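4. Setting the hardness on the Kalton softener

The quick-start card says the Kalton reads your water by itself. We have our doubts. Set it by hand.

1. Close the bypass valve and plug in the control head.
2. Hold MENU until the display blinks.
3. Dip a test strip in cold tap water from the kitchen. The strip in the box is a single, so buy a few more and see if they agree.
4. Enter the hardness in ppm. Ours came out at 215, whatever the town report claimed.
5. Skip "Smart Save" for now. It is supposed to cut salt use, but the manual never says by how much.
6. Open the bypass slowly and run a cold tap until the water is clear.

Note: The head starts a rinse at 2 a.m. by default. Check the clock after any power cut.

Caution: Keep the inlet pressure between 50 and 80 psi. Do not trust the sticker on an old pressure regulator; put a gauge on it.
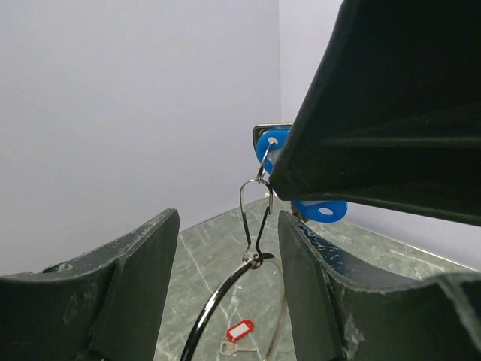
By Joelle Karam
Updated Wednesday, December 2, 2020

Test again after a week. If the number at the tap hasn't dropped, go back to step 3 before you pay for a service call.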